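Student sorting cell, scale readings drifting during the pick (Flirnell build thread)

Forum: Club and Student Projects
Started by tarn_k, Jul 8, 2025

tarn_k
We're the second-year group doing the pack and sort cell for the Flirnell unit. Two arms, a bench scale, three crates, and the belt down one side. The brief is to pick a parcel, weigh it, decide which way it goes, and put it on the belt without a person touching anything. Assessment is in November.

Trouble is the weigh step. We read the scale while the gripper is still near the tray, and the number wanders. Yesterday the same parcel gave us 312 grams and then something else entirely on the next go. The two-finger gripper is on the left arm and the multi-finger hand is on the right. At the moment the left does all the tray work and the right waits over the belt.

Is it normal to wait for the reading to settle, or do people filter it in software?

osprey77
Wait for it to settle. Let go, back the arm off, then read. If the fingers are touching the parcel you're weighing the parcel plus whatever the arm is doing to it.

tarn_k
We do let go. The code opens the fingers and reads 2 seconds later. But I don't think the arm has finished backing off by then.

millpond
Then it's a sequencing fault and no filter is going to fix it. Have the arm report that it's at the retreat pose and start your timer from there. Our Batow group lost most of a term to this. We had a lovely moving average over 30 samples and it was averaging rubbish.

osprey77
Agree with millpond. Also check that the tray sits square on the platform. A steel tray bigger than the platform can rock.

gumleaf_dan
I'm going to disagree a bit. Waiting for the pose is right, but you want a filter as well. Belt motors put vibration through the floor and into the table. We measured it on the Dobre rig and it was plain as day. Short filter, say 7 samples, after the arm is clear.

millpond
Only if the belt is running during the weigh. Stop the belt. It's a student cell, it doesn't have to keep up with a warehouse.

gumleaf_dan
Depends on the marking. Flarkgate marked us on cycle time, so stopping the belt every parcel would have hurt.

tarn_k
We're marked on cycle time too, but correct sorting is worth more. I could do both: keep the belt going and filter, and only stop it if the readings disagree.

wrenfield
What are you weighing? Soft mailers are a pain. They slump against the edge of the tray and the gripper drags the lot when it picks. Our group had better luck with a rigid parcel until the sequence was sorted, then went back to soft ones.

tarn_k
Soft ones mostly, plus black wrapped bundles. Coils of wire are meant to come later. I'd like to keep the soft parcels because they're in the brief.

wrenfield
Fair enough. One parcel in the tray at a time then, and tare before each one. If there are two in there you'll need to take the difference, and any error doubles up on you.

tarn_k
That might be part of it. We've been loading two and subtracting, to save a trip. I'll change the left arm routine to report the retreat pose, go to single parcels, and leave the filter at 7 samples. Current layout below, so you can see how close everything is to the scale -- moving the third crate is an option if you think the arm needs more room.

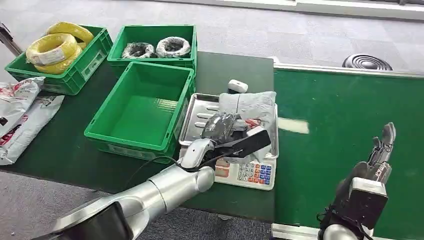 gumleaf_dan
I'd leave the crates where they are until you've logged a full run with the new sequence. Change the layout and the code in the same week and you won't know which one did it. Post the raw readings when you have them, with the belt on and the belt off.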